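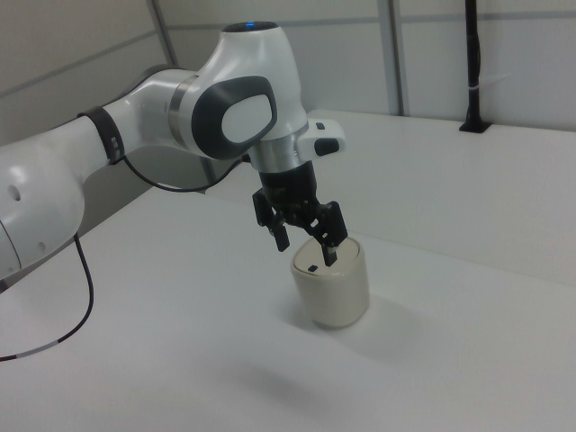

Kam-wah Siu writes that the hardest part of the listening panel was keeping quiet about the pieces between sessions, and that the travel money came through when it was supposed to. Comments from earlier panel members are printed with each call, and that one is from the last round.

Call for participants: Tundcombe Bell and Chime Listening Study

The Tundcombe study is looking for adults to take part in a series of listening sessions on the tuning of small tower bells. The bells at Tundcombe were hung in 1875 and have been retuned at least once. The record of that work is incomplete, and the pitch of the two lightest bells is disputed. The purpose of the sessions is to find out how ordinary listeners judge the pitch of a struck bell when several of its partial tones are out of line with one another.

Background

A bell does not sound a single note. The pitch that a listener reports is usually the strike note, which may not match any one tone that can be measured in the metal. On well-tuned bells the strike note lies an octave below a strong partial called the nominal. On older bells the relation is looser, and two listeners standing side by side may name different notes. Tuning software will return a figure to several decimal places, but it cannot say which note a person hears. For that, people are needed.

Who can apply

Applicants must be aged 18 or over and able to attend in person. No musical training is required. Roughly half the places are kept for people who do not play an instrument or sing in a group. Change ringers may apply but must say so on the form, as their results are handled separately.

You should not apply if you have been told by a doctor or audiologist that you have a hearing loss greater in one ear than in the other. Hearing aids do not rule you out, provided they can be set to a fixed programme for the length of a session. Tinnitus should be declared. Anyone who took part in the earlier handbell trial run by Jui-lin Liao can apply again, since the recordings are new. 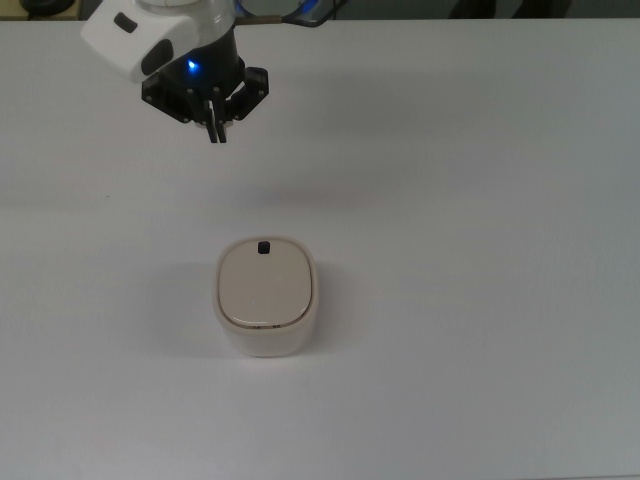 What the sessions involve

Each participant attends four sessions, at least a week apart. A session lasts 90 minutes including a break. On arrival you will be given a short hearing check with headphones. It covers the range from 500 Hz upwards and takes a few minutes. It is not a medical test and no report is issued, but you may ask to see your own chart.

The main task is matching. You will hear a recorded bell stroke, then a plain tone that you can raise or lower with a dial. You set the tone to the pitch that you hear in the bell and press a key to confirm. There is no time limit on a single match, and no match can be changed once it is confirmed. In the third session some of the strokes are played with one partial removed. You will not be told which.

The fourth session is held in the ringing chamber at Tundcombe. Access is by a spiral stair with a rope handrail and no lift. Participants who cannot use the stair may complete the fourth session at ground level, in the base of the tower, and this has no effect on payment.

Levels are limited throughout. Headphone playback is set by the study staff and cannot be turned up by the participant. Ear defenders are supplied in the tower and must be worn while the tenor is being rung.

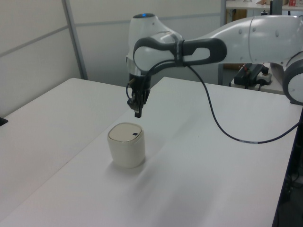
Do I need to be able to read music?
Reading music is no help in the task. All matching is done by ear with the dial, and note names are not used at any point.

Payment and expenses

Participants receive 10 pounds per hour, paid by bank transfer after the second and fourth sessions. Travel within the county is refunded at the standard bus fare or by mileage – keep your tickets, as claims without them are refused. People who withdraw after the second session keep what they have been paid up to that point. There is no bonus for accuracy. No answer is treated as correct in this study, and participants are not ranked.

Places and dates

Sessions run from September and must be finished by the second week of December. Daytime and early evening slots are available. Please give at least two that you could keep to. Once you have been given a slot it stays the same for the whole series, apart from the tower session, which depends on the ringing calendar.

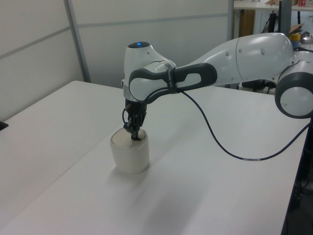 The tower session is usually in the late afternoon, and it may be put back at short notice if there is a funeral or if the wind is too high for outdoor recording. Anyone affected will be telephoned. If you cannot be reached by telephone during the day, put a second number on the form.

Data and consent

Your matches are stored under a number. The list linking numbers to names is held on paper by Despina Voicu and destroyed when the last payment has cleared. The matches themselves will be placed in an open archive together with the bell recordings. They can be withdrawn at any time before that, without giving a reason. A consent form is sent out with the confirmation letter and should be read before the first session. Do not sign it in advance.

How to apply

Application forms are available from the Tundcombe parish office or by post from the study. Return the form to Chi-keung Yu, Bell and Chime Listening Study, at the same office. State your age, whether you ring, whether you play or sing, and any hearing condition. Letters of support are not needed.

Applicants will hear within three weeks of the form being received. A reserve list is kept, and people on it may be offered a place up to the start of the second session block.

Notice issued 11 Aug 2018. It replaces the earlier version, which gave the wrong session length.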